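Clubs & Making > Robots
12 comments | Share this

How do you teach a robot to make a sandwich?

Hello again! I'm Rhea Pascual, and I go to the robot club in Ginthorpe. We've got one robot arm between us and a LOT of opinions about sandwiches.

You'd think a sandwich was easy, wouldn't you? Your hand just knows what to do. Our arm knows nothing at all until we tell it -- how far to reach, how wide to open its fingers, when to let go. Tsion wrote our first list of steps and it had 7 in it. Now we're up to 45!

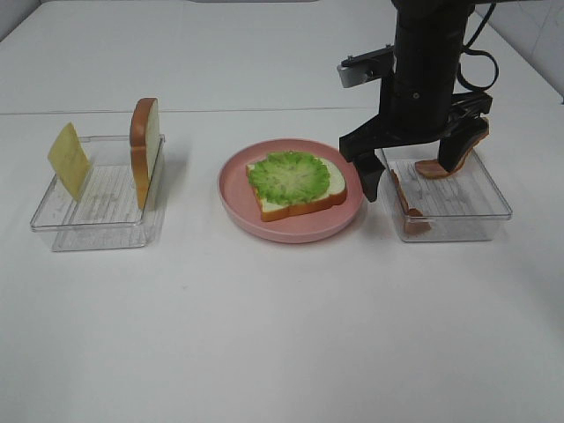 Issue 12

The bread and lettuce are on the pink plate, and the arm is busy in the tub with the slices of meat. See how the slice next to it stands on its edge? A flat slice is really hard to pinch (try picking up a playing card from a table and you'll see what I mean). The cheese is over in the other tub, with more bread.

Want a go without a robot? Ask a friend to be the arm. They can only do EXACTLY what you say. Erick told me "put the cheese on the bread" and I put it on the bag. Well, he never said to open it!

Next month we're trying tomatoes -- wish us luck.

Print this page | E-mail to a friend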